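An Afternoon at the Skendia Open Lab

I've been meaning to write this one up for a while, and now that it's Jun 30, 2020 and the newsletter is due, I guess I'm out of excuses! Some of you asked what the visit was like, so I'll just tell it the way I remember it.

Johanna Trummer set the whole thing up for our group. She'd met one of the Skendia people through a repair class and basically talked them into letting us come by. There were six of us in the end, and we all managed to get lost in the parking lot, which has two entrances and no sign on either of them. Innes Dunbar came out and waved us in. He runs the lab side of things and he was very patient with us, even when Flora asked him straight off if the robot had a name. (It's Minami. Of course we all called it "she" for the rest of the day.)

I had pictured something like a factory, with yellow lines on the floor and a fence. The room they use is much more like somebody's apartment. It has a nice herringbone floor, a washing machine, a long curtain by the window, a desk with a little cabinet by it. Innes said they want the robot practicing around the kind of stuff people have at home, so they keep the furniture in there and work around it.

The project they're on now is called Narance, and it's all about household pickup. Cups, bins, towels, the things you carry from one end of a room to the other without giving it a thought. Minami has two arms and walks on two legs, and the cables go up from her head toward the ceiling. I kept looking at the hands. One is black and the other is wrapped in white, and they were both busy, with a small cup in the front one and a bucket hanging from the other by its rim.
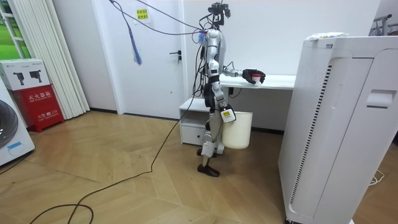 What We Asked

Dumisani Hlongwane wanted to know how much practice goes into one chore. Innes told us they do up to 200 tries at a task before they change anything, and that the cup task is already past 600. I can't say I've ever done anything 600 times on purpose! Dumisani wrote all of this down, so if you want more numbers, go bug him.

I asked why a cup, and why such a small one. The answer was grip. Squeeze too hard and a paper cup folds up, too soft and it slides right out, and a small one leaves the fingers less room to be wrong. They have a whole box of different cups and mugs for testing, and Flora offered to send them the ugly ones from her office kitchen. I think she meant it.

Somebody also asked when we can buy one, and Innes laughed and changed the subject to the bucket. Buckets swing, so carrying one means the robot has to deal with a weight that won't hold still while she's also trying to stay on her feet. I hadn't thought about that at all, and I carry a bucket out to the garden pretty much every morning.

Going Again

There's another open day coming in August, and Skendia can take a bigger group this time. Catriona Crichton is keeping the list, so send her a note if you'd like a spot. Kids are fine as long as they stay with a grown-up. Wear shoes you can stand around in, and please use the second entrance to the parking lot, the one past the bike rack.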